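Freezing butter, and what it does to a pie crust

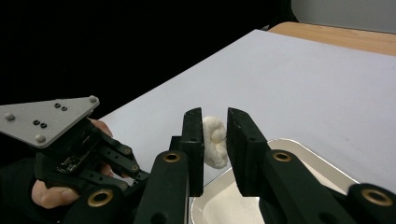

A small white piece between the two finger pads, with the tray behind.

I buy butter in bulk twice a year. The dairy counter at Gosow marks it down in August, and again before the holidays, and at those times I fill most of a freezer shelf. This has worked for years for toast and for cookies. It has worked less well for pie crust, and I finally spent part of the summer trying to work out why.

The complaint came from Ruoxi Feng, who eats at our house most Wednesday evenings. She said the crust on a peach pie was hard at the rim and greasy in the middle. She was right. The butter in that pie had been in the freezer for 7 months and had gone from the freezer to the grater to the bowl in less than five minutes.

My first guess was water. Butter is mostly fat with some water held in it, and I assumed that long freezing pushed the water out. I weighed a block before and after freezing, still in its wrapper, and the scale showed the same number both times. My scale reads in whole grams, so a small loss would not show up. I dropped the idea anyway.

The second guess was temperature, and this one held up better. Grated frozen butter is much colder than butter from the fridge. When it goes into flour, it stays in hard shreds and the flour does not coat it. I was adding water until the dough came together, and with shreds that cold it took more water than the recipe asks for. More water in the dough gives a tougher crust. That explains the rim.

The greasy middle took longer. Bence Vincze, who baked for a hotel in Undton before he moved here, asked how long I rested the dough. I had stopped resting it. I had decided that dough made with frozen butter was already cold and could be rolled right away. He told me to put it in the fridge overnight and try again before changing anything else.

I made the same crust four ways over two weekends:

Fridge butter, no rest. Rolled easily, shrank in the pan by the width of my thumb.

Fridge butter, overnight rest. Good. This is the crust I used to make.

Frozen butter, no rest. Cracked at the edges when rolled. I patched it, and the patches leaked.

Frozen butter, overnight rest. Close to the second one. Slightly larger flakes, slightly less even color.

Every crust was baked empty on the lower rack, with the same flour and the same salt. I used the Lengyel pan for all of them. It is an old dark steel pan and it browns faster than glass, so your times will differ from mine. I did not measure the water as carefully in the first two as I did in the last two, and I would not lean too hard on the difference between them.

What I do now is move the butter from the freezer to the fridge the night before. In the morning I cut it into cubes with a knife. If I forget, I grate it frozen, let the shreds sit in the flour for 2 minutes, toss once, and then add the water a spoonful at a time. The dough looks too dry at that point. I wrap it anyway. By the next day it has evened out and it rolls without cracking.

A few notes on storage while I am on the subject. Butter picks up smells. One block that spent the winter next to a bag of chopped onions was no use for anything sweet, and I ended up frying potatoes in it. I now keep the blocks in a lidded box, with the month written on the end of each wrapper in marker. Salted butter seems to hold its flavor longer than unsalted. Xiuying Yuan disagrees with me on this and keeps only unsalted. We have not settled it.

I also tried shaping the dough into disks and freezing those in place of the butter. They take more room, but the result is good and it saves a step on the day. A disk needs a full night in the fridge before it will roll. On the counter the outside goes soft while the center is still solid - I have done this more than once.

The peach pie has been made again with rested dough. Ruoxi had two slices and asked whether there was any cream.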